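Noémie Coste
18 Jun 2023

Noémie Coste played her last home game for Okham tonight. I've covered this team for nine seasons and I want to get some of it down before the season wrap-ups start. Thread.

She finishes with 2,422 points in an Okham shirt. That's the club record by 605. The player she passed was Ysaline Masson, who was sitting courtside and stood up before anyone else did when Coste checked out.

The game itself was ordinary. Okham 71, Besnard 64. Besnard were already out of the playoff picture and rested two starters. Coste had 14 points, six rebounds and four fouls, one of them a bad one on a kid fresh out of the juniors.

She came off with 1:10 left. The coach didn't call timeout for it. He waited for a dead ball, sent in the backup, and that was the send-off. I'm told she asked for it that way.

People forget she wasn't a big signing. Okham got her from Tuvar in a summer when Tuvar were dropping salaries. She was 22, had started 11 games, and was listed as a guard even though she had never really played there.

Her first season was not good. She shot 30 percent from the field and lost her spot by March. I wrote at the time that Okham should look at other options on the wing. That piece is still online and I still hear about it.

What changed was the footwork on her left side. She could only finish going right, and every team in the league knew it. She came back the next fall with a step-through move off the left block, and it was worth a couple of easy baskets a night for years.

Masson deserves a lot of credit for the middle stretch. The two of them overlapped for four seasons, and Masson was the one who set the screens and took the charges. When they won the cup against Allus, Coste got the trophy photo and Masson had 17 rebounds. 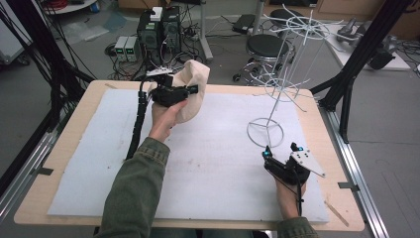 Cloth bag, foam board, a black gripper in each hand.

That cup final is the one I'd tell a new fan to watch. Down nine at the half, Coste in foul trouble, and Okham went to a zone they had barely used all year. Allus went almost six minutes without a basket in the third quarter.

Coste scored 11 in the fourth. The one everyone remembers is the corner three, but the play that decided it was the steal on the inbounds pass right after. Allus had a chance to tie and never got the ball over half court.

The knee injury came the next year. She missed a full season and part of another. Okham finished second from last without her, and there was real talk about whether they would offer her a new deal. They gave her one year with no guarantee of a second.

She was a different player afterward. Slower getting back on defense, and she stopped going to the rim in traffic. She took more threes and passed earlier. Her assists went up every season from then on.

The late-career version was my favorite to cover. You could see her telling the younger guards where to stand two passes ahead. A few of them didn't enjoy being told. Most of them are starting now.

On the crowd: the gym holds up to 400 and it was full well before tip. I've been at games in there where you could hear the shot clock operator talking. Tonight the doors were closed early and there were people listening from the parking lot.

She spoke for less than a minute afterward. Thanked her parents, the physios and the equipment manager. Said she would have liked to make more free throws. She missed two in the first quarter, so that got a laugh.

The club says her number 9 won't be issued next season. I asked if that means it's retired and was told it hasn't been decided. I would expect an answer at the season opener.

On what comes next for her, I don't have anything firm. She has done her first coaching badge. Tuvar have an opening on their bench, but I haven't heard her name linked to it by anyone who would know.

On what comes next for Okham, they need a forward and probably two. The backup who came in tonight is out of contract. The import spot is open too, and the budget is about the same as last year.

There's still the playoff game away at Allus, so this isn't quite the end for her. Allus won both meetings this season, by 12 and by three. I have Okham as underdogs. I'll be there and will post the lineups when I get them.

Full game report goes up in the morning. If you have photos from the Masson years, send them to me, I'm short on the early ones.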